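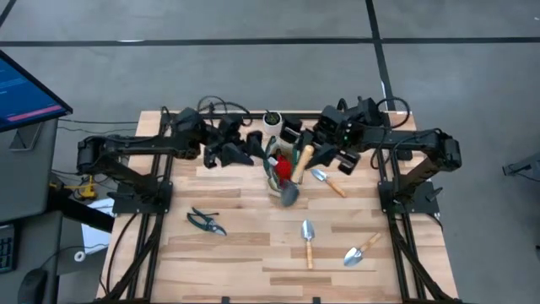

January, late evening
By Kiều Mạch
3 min read

Email from Dallden this afternoon. They "love the voice" and would like to see the rest of the novel. I have been on the other end of that sentence three times now, so I made a pot of tea and read it again looking for the catch. The catch was in the fourth paragraph. They would also like me to contribute to the cost of the cover.

Contribute is a lovely word. You contribute to a potluck. The figure was $788, which I suspect somebody chose because it looked less invented than 800.

I called Petro, who has had two books out with small presses and still owns most of the copies. He said it might be fine. Some honest outfits are broke, he said, and ask for help up front instead of going under with your rights in a drawer. I asked if he would pay it. He said he'd want to see the contract. I said that wasn't an answer and he said no, it wasn't, and then we talked about his knee for a while.

The contract came as a second attachment. Royalties after costs, costs not defined. First print run of 100. They keep the book until it goes out of print, and an ebook never goes out of print, so do the math. I read that clause to Thảo over the phone and she laughed, but she's a copy editor and laughs at most commas too.

What bothers me is that I wanted to say yes. I wrote half a reply. "I'm delighted," it began, and I was, for the length of the paragraph. Eleven years on this book, if you count the two when it was a play. I looked up their other authors and found one, Sơn Vũ, whose river stories I'd read in a magazine once and liked. His Dallden page has the cover, a blurb from his own sister-in-law (same last name as the dedication, I checked), and a button to buy that goes nowhere. I'm not going to say that proves anything. I clicked it twice.

Deleted the reply. Wrote a shorter one asking them to define costs and name the date the rights come back to me. If they answer properly I'll eat my words, and I'd enjoy them. Petro thinks they'll answer by sending the same contract in a different font.

Meanwhile chapter nine still has Hoàng arriving at the ferry before he's been told there is a ferry. Cut 1,566 words to fix it and he now arrives for no reason at all. Put a page and a half back. I don't trust the new opening, it has the sort of rain in it that I always cross out in other people's work.

Khải wants the group to meet at his place next month and for each of us to read from something "risky." Last time that meant second person. I'll bring the ferry.

Tea's cold. Bed.

Copyright Kiều Mạch | Contact | Back to top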